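Most of what we throw away could be mended, and most of us never check. My kettle stopped working in December. The new one in the shop in Ludstead was 40 pounds. The part was 4 pounds, and Attila Jakab fitted it in 10 minutes at his bench.

Shops should have to list spare parts next to the price - on the shelf, where people look. Makers say buyers don't care. I think buyers are never asked. A law would settle it, and I would rather have that than another leaflet about recycling.

Efua Tsikata, Dimham
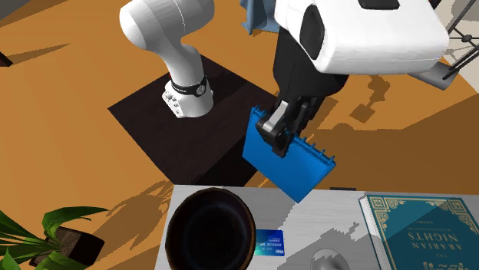
Computer-rendered view of a robotic arm gripping a bright blue plastic piece.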